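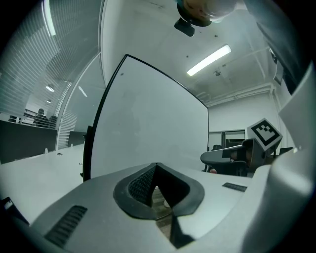 Subject: Re: [teams-office] Osach fees and group tickets for next season
From: Nuala Ní Bhriain
To: teams-office list

Herman, thanks for writing this up. I've answered in pieces below. I deal with the ticket side for Cudstead, so take this as one club's experience.

Herman Ngui wrote:

> We're in our first year with Osach and the renewal form came this
> morning. It asks us to choose between the flat plan and the per-ticket
> plan and we have to pick by the end of March.

We started on per-ticket and moved to flat after one season. Per-ticket looked cheaper on paper because our walk-up sales went through the box office and didn't carry the fee. Then the Mulligan put in the new gates, every sale had to be scanned, and every scan counted as an Osach ticket. That included comps. We give a lot of comps to schools early in the season, and we were paying a fee on seats that brought in no money at the gate.

So the first thing I'd do is ask whether your plan charges on issue or on sale. It's on the second page of the terms under "transactions," and the wording is easy to read either way. Get them to say which in an email. I did this by phone the first time and had nothing to point to when the invoice came.

> Our home schedule has 33 dates. Last year we sold groups for most of
> them, but the Saturday-style crowds are carrying the rest. Is anyone
> else seeing group sales drop off after the holidays?

Yes, and ours drop every year. Youth teams are the bulk of our groups and they have their own games from January on. What helped was letting a coach reserve a block in the fall and name the game later, as long as they paid the deposit up front. We had 47 blocks sold that way before opening night. A few never picked a date and we wrote to them individually. Most of those took a weeknight game we would have had trouble filling.

The drawback is that Osach can't hold an undated block. Diarmuid keeps them in a spreadsheet and issues the tickets by hand when the coach calls. It's an hour or two a week in the busy part of the season, and if he's out sick it doesn't get done. I've asked for the feature twice.

> The other question is parking. The building keeps all of it and we'd like
> a share on game nights. Our GM thinks we should tie it to the lease
> talks. I'd like to keep it separate so it doesn't drag.

I'd side with your GM on this one. We tried it as a separate request and the building had no reason to say yes. When our lease came up we asked for parking again along with the concession split, and they moved some on both. It wasn't a lot. We get a share of the lot after the first fixed amount each night, which on a slow night means we get nothing. But on the rivalry games and the last home stand it pays for the extra door staff, and that was all we needed it to do.

If you go this way, ask to see the lot counts by night for the past two seasons before you agree to a threshold. We took their average, and it included concerts.

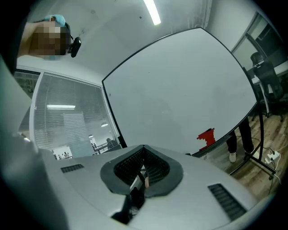

Second attachment

> Last thing – who is everybody using for game photos on the sponsor
> reports? We have Fotero until summer and the sponsors' people say the
> galleries are hard to use.

We have Fotero too. The galleries are better if you set up one per sponsor at the start instead of one per game. Sille Holst in our office switched ours over mid-season and the complaints stopped, apart from one car dealer who wants everything on a thumb drive. She may write to the list with the settings. If she doesn't, email me and I'll pass yours along to her.

For the report itself we stopped sending photos of every sign and board. Sponsors get a page with attendance by game, how many times their read went out over the PA, and a short list of anything we missed and when we made it up. The make-good list is the part they read. Two of our larger accounts renewed early this year and both asked about it in the meeting.

One question back to the list. Does anyone sell a partial plan that starts after the new year? Wycliffe Mugo brought up the idea when we talked about prices and I like it, but I'm worried about full-season people waiting it out and buying the half. If you've tried it, I'd like to know what you charged per game compared to the full plan, and whether your renewals went down the next fall. Numbers off-list are fine if you don't want to post them.

I'm in the office until 4:30 most afternoons.

Nuala

Nuala Ní Bhriain
Ticket operations, Cudstead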